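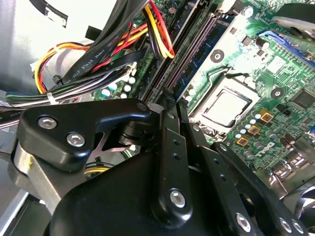

4 min read

My desktop is old enough that people have started being kind about it. Wycliffe Lukumay, who sat next to me for two years and has never knowingly kept a phone past its contract, asked me in February when I was going to "treat myself". I said I'd look into it. I have now looked into it, and I don't think I'm going to.

What I'm really cross about is the word "upgrade". It used to mean you had a thing, and you swapped it for a better thing, and you could say what was better about it. Now it turns up on everything. My broadband supplier, Dilavlow, wrote to tell me I'd been upgraded. I read the letter twice. The speed is the same. The bill has gone up by £4 a month. There is a new app, and the old way of paying, which was a web page with a button on it, has gone.

I rang them. The man was perfectly pleasant and told me the new package was "more flexible". I asked what I could flex. He said he'd have to check.

The kettle business

Then there is Birico, who made our kettle. The kettle died after 26 months, two months outside its guarantee, and I'll let you make up your own mind about that. I wrote and asked for a new lid catch, a bit of plastic the size of a thumbnail. They don't sell the catch. They don't sell the lid. They did offer me a discount on the new model, which boils water, as the old one did, and also glows purple.

I'm told I'm being unfair and that people like this sort of thing. Nafula Simiyu, who reads these posts before anyone else does and usually takes the rude bits out, says her glowing kettle is useful because she can see across the kitchen that it's on. I would have thought the noise covered that. We've agreed to leave it.

Back to the computer, though. I got a price for a new one and it came to a little over £600 once I'd put in the things I'd need, and some of the things I wouldn't but which came with it anyway. So what would I get? It would start faster. I make tea while mine starts. It would run programs I don't use. It would be thinner, and it lives under a desk.
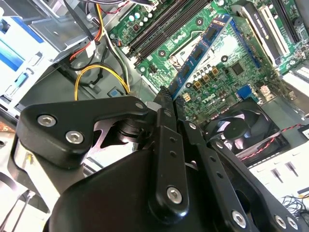

What I was told by people who sell computers

Quite a lot, none of it asked for. The chap in the first shop said mine was "at the end of its life", without asking what it was or what I did with it. I write letters, I keep the accounts for the allotment, and I look up train times. The second shop did at least ask, and then told me the same.

Salim Shirima, who mends things for a living and so has his own reasons for saying it, thinks most of these machines want more memory and a good clean, and that the rest is fashion. I was doubtful about him too, to be fair. A man with a screwdriver will generally find you a screw. But his price for the whole job was £80 and he gave it to me in writing, with the part listed, and that's more than either shop managed.

I haven't said yes yet. I want to know what happens if it makes no difference, and whether I still pay. He says I do. At least it's a straight answer.

Things I'd believe

I'm not against new things. I bought a new bicycle pump last year and it is better than the old one in every way. If somebody can tell me, in one sentence with no "experience" in it, what the new version does that mine doesn't, I'll listen. Brian Rugemalira managed it with his dishwasher: "It dries the plastic ones." I was very nearly sold.

But I'd like the seller to go first, and I'd like to be able to keep the old web page with the button on it. Dilavlow still haven't rung back about the flexing. I'll put a note here if they do.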